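Rilmont Desk Top and Phone Stand: Gallery

The Rilmont is the smaller of the two work tables in the Wenum line. It is sold as a top and a frame, packed separately, and most buyers put it to use as a side desk or a bench for small jobs. The notes on this page deal with the top surface and with the phone stand, the two parts of the setup that draw the most mail.

The listed top weighs 94 ounces less than the one it replaced. Edge thickness is unchanged. The finish is a low-sheen clear coat, and under a ceiling light it will still show a bright patch where the angle is right. Buyers who want a flatter look should ask for the matte version at the time of order – it can't be applied later over the standard coat.

Grain direction is fixed at the factory. Tops cut for pairs are matched by eye, and small shifts in tone between one top and the next are normal. Clean with a damp cloth and dry at once. Don't use wax; it builds up and dulls the surface.

The stand is a separate part. It holds a phone leaning back, with the screen up, and has a small footprint for its height. Place it at least 4 inches in from the edge.
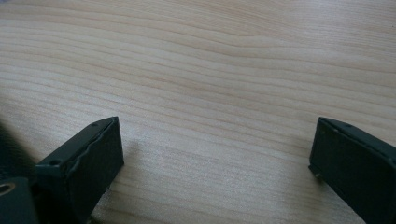
Light wood grain on the table top.

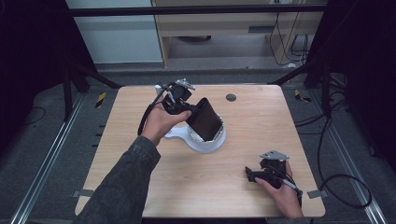
Thibodeaux wrote in to say that the standard coat on a Rilmont top had held up well through one winter next to a radiator, but that the stand tended to creep forward on it when the screen was tapped hard. A thin felt pad under the base was the fix, and it left no mark on the coat. We have since tried the same thing with cork. Cork grips better and costs a little more. Either one should be trimmed slightly smaller than the base so that it doesn't collect dust at the rim.

Spare pads are listed under part 188. The top and frame can be ordered together or apart, and the frame bolts are the same for both coats.

Comments

Driltwood
Does the matte coat scratch more easily than the standard one? I write on single sheets with a hard pen and my old desk is full of dents.

bench_and_vise
Matte shows scratches less but dents the same. Put a blotter down.

K.
Had mine up on risers for months. No sag in the middle so far. The bolts needed one more turn after the first week.

Recent galleries
Wenum wall shelf, short brackets
Drawer runners, before and after oiling
Clear coats compared on pale wood
Cable trays for narrow desks

Contact | Copyright Wenum Tables | 2,460 page views | Back to top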